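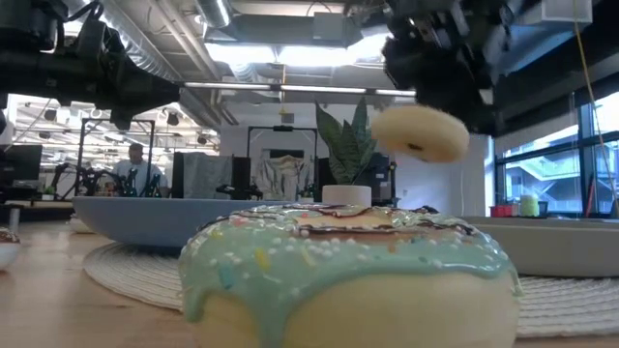

살림과 소품 > 식탁 > 사진 모음

가짜 도넛으로 차린 식탁, 그래서 뭐가 좋다는 건지

나는 모형 음식을 별로 믿지 않는다. 식당 진열장에 들어 있는 돈가스나 냉면 모형은 그나마 이해한다. 메뉴판 대신이니까. 그런데 집 식탁에 못 먹는 도넛을 올려두고 "분위기가 산다"고 하는 사람들을 보면, 분위기가 대체 어디서 어떻게 산다는 것인지 묻고 싶어진다. 7월에 소품 가게 Verno의 안내지를 받아 보고도 생각은 그대로였다. 145종의 모형 디저트가 실려 있었고, 설명은 하나같이 '진짜보다 진짜 같은'이었다. 진짜보다 진짜 같다는 말은 무슨 뜻인지 아직도 모르겠다.

그래도 욕을 하려면 써 보고 하라는 말을 들어서 식탁 하나를 놓고 접시와 매트, 화분, 도넛을 이리저리 옮겨 봤다. 사진은 한 장만 남겼다. 나머지는 각도만 조금씩 다르고 할 말도 똑같아서 지웠다. 대신 물건마다 적어 둔 메모는 그대로 붙인다. 칭찬을 기대하고 들어온 분은 다른 글을 보시는 편이 낫다.

민트색 도넛
크다. 접시 옆에 두면 디저트라기보다 식탁 한가운데를 차지하는 장식물이다. 크림색 몸통에 민트색 아이싱이 번들거리고, 길이가 제각각으로 흘러내린다. 솔직히 흘러내린 모양은 잘 만들었다. 왼쪽 앞으로 길게 떨어지는 줄기는 마음에 들기까지 했다. 다만 진짜 도넛으로 착각할 사람이 있을까? 이 크기에 속을 손님이라면 나는 그 손님이 더 걱정된다.

위에 뿌린 것들
흰 알갱이에 노랑, 청록, 분홍빛 빨강, 주황빛 갈색 스프링클까지 있고, 짙은 갈색 줄무늬가 그 위를 지나간다. 색을 좀 줄였으면 어땠을까 싶다. 민트색 하나만으로도 이미 말이 많은 물건이다. 먼지가 앉으면 저 알갱이 사이를 무엇으로 닦으라는 것인지도 안내지에는 한 줄도 없었다. 붓으로 털라는 사람이 있던데, 음식 모양을 한 물건을 붓으로 털고 있는 내 모습은 상상하고 싶지 않다.

연노랑 도넛
아무것도 바르지 않은 민무늬다. 가운데 구멍이 작다. 처음에는 만들다 만 것 같다고 생각했는데, 민트색 옆에 두니 오히려 눈이 쉴 데가 생긴다. 둘 중 하나만 사야 한다면 나는 이쪽이다. 물론 둘 다 안 사는 방법도 있다.

접시
왼쪽은 청회색이고 넓다. 가장자리가 낮고 비스듬하게 올라간다. 오른쪽은 회색과 베이지 중간쯤 되는 색에 테두리가 솟아 있다. 짝이 안 맞는다는 지적을 벌써 받았다. 맞는 말이다. 같은 접시를 두 장 나란히 놓아야 단정하다는 사람과 일부러 다르게 놓아야 멋이라는 사람이 있는데, 후자는 대개 한 장을 깨 먹고 나서 그렇게 말하기 시작한다. 나는 둘 다 옅고 흐린 색이라 넘어갔다.

흰색 계열의 짜임 매트
매트는 접시마다 하나씩 깔았다. 이번에 늘어놓은 것 중에 실제로 쓸모가 있는 물건을 고르라면 이것이다. 밝은 나무색 상판 위에서 접시 자리를 잡아 준다. 그런데 짜임이 있는 매트는 빵 부스러기가 틈으로 들어가면 골치 아프다. 그러고 보니 가짜 도넛에는 부스러기가 없다. 지금까지 찾은 유일한 장점을 이렇게 적게 될 줄은 몰랐다.

산세베리아 화분
도넛 바로 뒤에 세웠다. 잎이 넓고 끝이 뾰족해서 둥근 것만 있는 식탁에 각이 하나 생긴다. 여기까지는 괜찮다. 문제는 식사할 때다. 맞은편 사람과 이야기하려면 잎 사이로 고개를 기울여야 하고, 결국 밥 먹기 전에 화분부터 치우게 된다. 식탁 화분을 권하는 글은 많은데 그 글을 쓴 사람들이 밥을 어디서 먹는지는 나와 있지 않다.

흰 그릇
왼쪽 끝에 놓은 그릇이다. 윗면이 갈색이고 밝은 점이 박힌 것이 담겨 있다. 그릇까지 꽉 채워야 식탁이 풍성해 보인다는데, 내 눈에는 가장자리가 복잡해졌을 뿐이다. 다음에 다시 차린다면 제일 먼저 뺄 것이다.

식탁을 차려 놓고 24시간을 그대로 두었다. 소품 블로그 Udau에서 하루만 두고 살아 보면 정이 든다고 했기 때문이다. 정은 들지 않았다. 아침에 커피를 들고 왔다가 잔 놓을 자리가 없어서 싱크대 앞에 서서 마셨다. 저녁에는 같은 이유로 거실 바닥에서 라면을 먹었다. 식탁을 꾸몄더니 식탁을 못 쓰게 되었다는 이 간단한 이야기를 왜 블로그에서는 빼놓는지 모르겠다.

같이 차린 Hazem El Fassi는 나와 의견이 다르다. Akthorpe에서 작은 찻집을 할 때 계산대 옆에 모형 케이크를 놓아 봤는데 손님들이 말을 걸기 시작했다고 한다. 매출이 올랐느냐고 물었더니 그건 잘 모르겠다고 했다. 말을 거는 손님과 사 가는 손님은 다른 손님이라는 게 내 생각이고, 그는 그래도 조용한 가게보다는 낫다고 한다. 이 문제는 합의하지 못했다.

값 이야기도 해야겠다. Verno에서 민트색 도넛 같은 큰 모형에 붙이는 값이면 동네 빵집 도넛을 거의 3주 내내 먹을 수 있다. 모형은 상하지 않으니 길게 보면 이득이라는 계산을 본 적이 있는데, 못 먹는 것과 먹는 것을 같은 줄에 놓고 나누는 계산은 처음부터 이상하다. Mahrous에서는 대여도 한다고 들었다. 굳이 해 보고 싶다면 빌리는 쪽을 권한다. 적어도 돌려줄 날이 정해져 있다.

그래도 해 보겠다는 분께 몇 가지만 적는다. 큰 모형은 하나로 충분하다. 접시 위에 올리기보다 상판에 바로 두는 편이 덜 어색하다. 색이 센 것을 골랐으면 접시와 매트는 흐린 색으로 가야 한다. 그리고 어린아이나 개가 있는 집이라면 나는 말리겠다. 작은 장식이 붙은 물건은 떨어지게 마련이고, 도넛처럼 생긴 것을 입에 넣지 말라고 설득하는 일은 어른에게도 쉽지 않다.

민트색 도넛은 지금 책장 맨 위 칸에 있다. 버리자니 아깝고 다시 올리자니 식탁이 아깝다. 혹시 모형 음식을 몇 년째 식탁에 두고 잘 쓰고 있는 분이 있으면 댓글을 남겨 주시면 좋겠다. 사진 말고, 밥은 어디서 드시는지를 적어 주시면 된다.

관련 글
- 짜임 매트 틈에 낀 부스러기, 청소법마다 말이 다르다
- 짝 안 맞는 접시로 손님상 차리기
- 식탁 위 화분은 누구를 위한 것인가
- 모형 과일 바구니를 치운 뒤
- 소품 대여, 반납하는 날까지의 기록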